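The Tote Bag Will Not Save Your Drinks

Every October, when the last outdoor parties move indoors and people start carrying things to each other's apartments again, somebody tells me that all you need is a good canvas tote. I have heard it from shopkeepers, from in-laws and from a man behind me in line at a garden center. The tote is strong, they say. The tote folds flat. The tote has carried books and potatoes and a wet swimsuit, so why would it not carry drinks?

I own 12 of them. I bought 2. The others arrived the way totes do, with a conference badge or a bar of soap inside, and they hang from a hook in my hallway in a lump the size of a sheep. I have nothing against any one of them. What I distrust is the claim that a soft sack with two straps is the right thing for a load of glass, and that packing it is so simple that it needs no thought.

So I spent more time than I planned to on the business of getting bottles into cloth. Most of the advice begins with the bag itself, and there the advice is decent. Open it fully first. Push the corners out. Put it down on something solid and don't try to fill it while it dangles from your elbow, where the mouth closes up every time you let go of it.

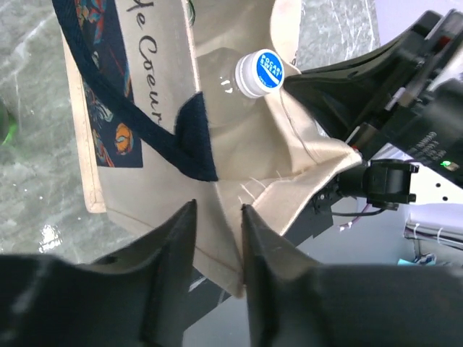

A bag with any print on it tends to get judged by the print, and that is how most of us end up with the wrong one. The parts to look at are duller. Turn the thing inside out and see whether the bottom is a separate panel or only a fold. Look at how far down the strap is sewn. Four lines of stitching in a box is good, a single row across is a promise that will be broken on the stairs. Then tug on the seam at the corner, hard, in the store, and ignore the looks.

Fabric weight comes up constantly, and I'm less impressed by it than I used to be. The heaviest bag I own, from a shop in Clusach that sells mostly candles, is as stiff as a doormat and has no floor to speak of. Everything in it slides to the middle and knocks together. A thinner bag with a flat bottom beats it every time.

Then there is the matter of upright or lying down, on which people hold views of surprising force.

Upright has the better case. A bottle on its base takes up less floor, you can see every cap, and you can take one out without disturbing the rest. The trouble is that glass shoulders are wide and necks are narrow, so a group of standing bottles touches low down and leans up top. Lower each one by the neck, straight down, and let go only when the base has landed. Fill the back first, then the sides, and leave the front for last so your hand has somewhere to go.

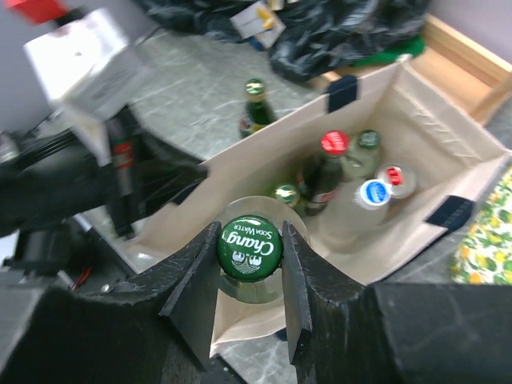

Seen from above: a Chang soda water over an open canvas tote.

I tried this at my own kitchen counter with whatever was in the house, and I'll admit it worked fine as long as the bag stayed put. Lifting was another matter. The moment both straps go up, the sides come in and the bottles do what they like. The usual cure is to stuff a dish towel down the middle. I did that, and it helped, and I also noticed that I was now carrying a dish towel to a party.

Ferdinand Tanner and Balthasar Tanner, brothers who run the Tanner beverage store in Pelari, disagree about nearly all of this. Ferdinand wants everything standing, with cardboard between. Balthasar thinks cardboard is for people who own a van. He lays his bottles down in a row, caps facing the same direction, and claims that a horizontal load rides lower and swings less. I was ready to dismiss him. For a short walk, though, a layer of bottles on their sides does settle into itself in a way that a standing bunch never does, and the bag hangs long and quiet against the leg.

What it doesn't do is tolerate mixed company. Thin plastic gives a little and glass does not, and a heavy bottle rolled on top of a light one will find the soft place in it. Carbonated drinks won't thank you for being rolled at all. And getting a single bottle out from the bottom means emptying half the bag on somebody's clean counter, next to their keys and their mail.
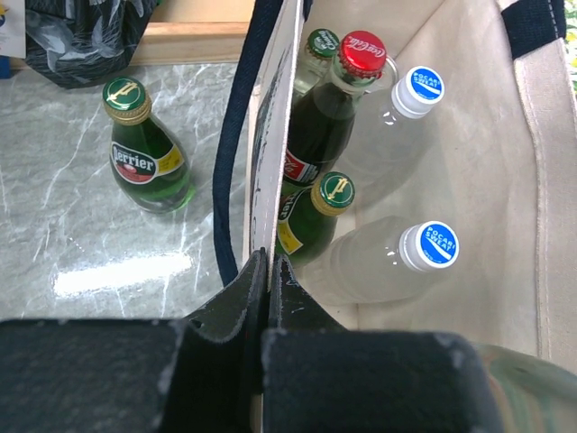
Notburga Prantl was having none of it. You people talk as though a bag were a cabinet, she told me. I have carried mineral water up to the fourth floor for longer than I care to say, lying, standing and upside down, and the only thing that ever broke was a jar of pickles, and I had put that in my coat. Buy fewer bottles and go twice.

I have thought about that last sentence a good deal. Going twice is never in the articles. It can't be sold to anyone. But a bag that is two thirds full closes better, hangs better and doesn't leave a red groove across the palm, and most of the clever packing I've described exists to avoid a second trip of 400 steps.

The products made for the problem did not win me over either. There is the bag with sewn pockets, which holds one shape of bottle and resents all others. There is the folding insert from Cerkitz, a set of felt walls that drops into any tote and stands up on its own. I used it for 10 days. It's handsome and it does stop the clinking. It also takes up so much of the bag that I was back to carrying the last bottle in my hand, which was how I had managed things before I owned an insert.

Fabian Moser, who lends me his basement shelf for this sort of test, asked why I didn't simply use a crate. A crate has a flat floor, rigid sides and handles. It's ugly on the train and it can't be folded into a pocket for the trip home, and those are the only two arguments against it that I've been able to come up with.

If you are going to use the tote anyway, and you are, then a few habits are worth having. Put the heaviest glass at the back, against the side that will rest on your leg. Keep plastic to the edge. Stop before the caps come level with the rim, whatever the bag seems willing to hold. Clear the space beside it before you begin, so there's somewhere to stand a bottle when you change your mind. And pick it up with one hand under the bottom the first time, just until you know what it's going to do.

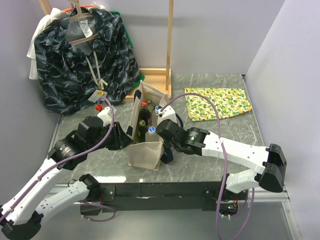 Red, yellow, and blue-and-white caps in a standing load, with a lemon-and-lime cloth folded beside the bag.

My own bag for this winter is the thin one with the flat floor. I cut down the worn strap and had it sewn back on in Pelari, in a box stitch, for less than the price of the insert. Meinrad Fankhauser has already told me it's the wrong color for the season, and he may be right. It goes out with four bottles in it, standing, and the fifth stays in the refrigerator.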